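Diệp Khổng has run the Storbridge girls' troop for six years, and she wants me to believe the new badge app will save her evenings. I asked her how.

"Tradano keeps the camp forms in one place," she said. "Before, I had a folder and a prayer."

The council paid $3274 for it. That would send a lot of girls to camp in March, and I told her so. She didn't argue. "Some of the parents said the same," she said.

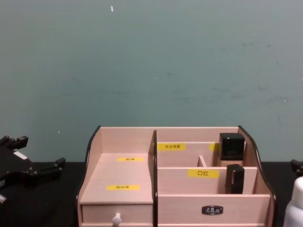

Noémie Caron, whose two daughters are in the troop, still signs everything on paper. "I tried to log in and gave up," she told me. "My girls want to canoe. They don't care where the form lives."

Khổng says 638 families across the council have signed up, out of 1431. I asked what happens to the rest. "We print it for them," she said, and went to find more toner.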